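Holding Time and Texture in a No-Bake Layered Pudding Dessert
Food Preparation II, final project report

1. Background

Layered no-bake desserts are set by chilling alone. The usual complaint is that the crumb base goes soft before the dessert is served. Our project looked at one recipe, a chocolate and vanilla pudding dessert on a graham cracker base, and asked whether the way the base is made changes how long it stays firm in the refrigerator.

The recipe came from the Kamath dining hall binder, where it is listed as a tray dessert for catered lunches. We cut it down to fit a small square pan.

2. Method

Each pan used 200 grams of graham cracker crumbs, melted butter, one layer of sweetened cream cheese, one layer of pudding and a whipped topping. The crackers, pudding mix and cream cheese were all Prernus store brand so that the pans would match. We made three kinds of base:

Base A: crumbs and melted butter, pressed and chilled for 2 hours before filling.
Base B: same as A, but filled right away.
Base C: same as A, with a thin coat of melted chocolate brushed on after chilling. The chocolate was left to harden before the cream cheese went on.

We made 9 pans in total, three of each base. All pans were covered with plastic wrap and kept on the middle shelf. Squares were cut from the same position in each pan after 4, 24 and 48 hours. Tasters from our section scored the base from 1 (soggy) to 5 (crisp) without knowing which pan the square came from.

3. Results

At 4 hours there was little difference between A and C. Both were scored as crisp by most tasters. B was already softer and did not hold together when lifted out with a spatula.

At 24 hours A had dropped to the middle of the scale. C stayed near the top. Several tasters wrote that C was hard to cut with the side of a fork, and one pan had a chocolate layer thick enough that it broke in pieces and pushed the filling out.

At 48 hours only C was still described as crisp. A and B were given nearly the same scores. The whipped topping had started to weep in all pans, so we would not serve any of them at that point.

4. Cost

Base C costs more because of the chocolate. For a full catering tray the added cost was small next to the cream cheese, which is the most expensive ingredient in the recipe.

5. Problems

One of the B pans was left on the counter for around 20 minutes before it was chilled. We kept its scores in but marked them in the table. The pudding in the second batch was whisked by a different person and came out thinner — this may have made those bases softer.

6. Conclusion

Chilling the base before filling helps for a same-day dessert. For a dessert made the day before, the chocolate coat works better, as long as it is brushed on thin. We would like to repeat the test with a vanilla wafer base in February.

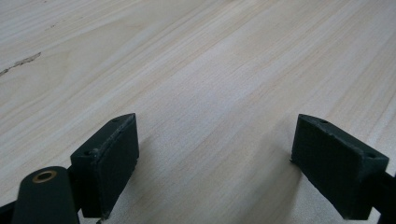
Pale wood surface with a thin dark mark in the grain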